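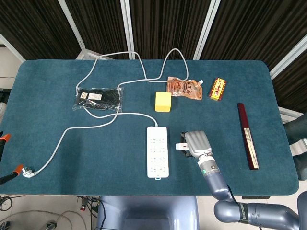
October, 4:40 pm. Odds and ends for the Wosum table, still not sorted! I want the long white cord coiled and tied before anything else goes away, power strip included (it eats half the felt otherwise). Yellow sponge goes in bin 11 with the other soft stuff. The spout pouch and the little red and yellow box can share bin 19 for now. The bagged black thing keeps its labels on, please, I still have to copy them into the Skokis list. Need more cable ties, we're down to 82.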